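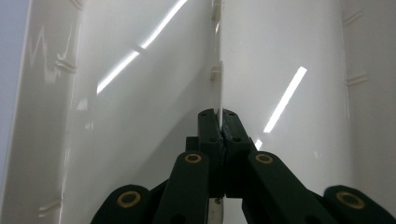 Storage bin opinions, a thread, because I own way too many of these things now. My number one gripe is lids. You get that thin white plastic edge standing straight up between two shiny panels and there's barely room to get at it, let alone pull. I have lost fingernails to this.

My old Felska bins stacked great - 30 in the garage, zero complaints - but every single lid was a different fit. Last April I gave up and started matching them one by one.

New rule at my house: the lid lives with its bin or it goes. A white lid with a black handle and clips beats a plain see-through one for anything I carry up the stairs. Plain lids are fine for the closet shelf!!
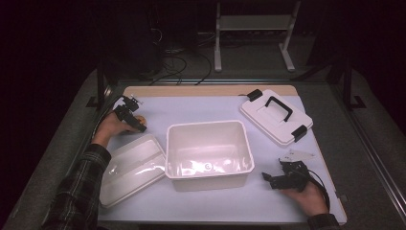 zestley replied that clips are the first thing to snap and she'd take a plain lid any day. Fair! Mine have held up so far, but I don't overfill them.

Next up - labels. I have thoughts.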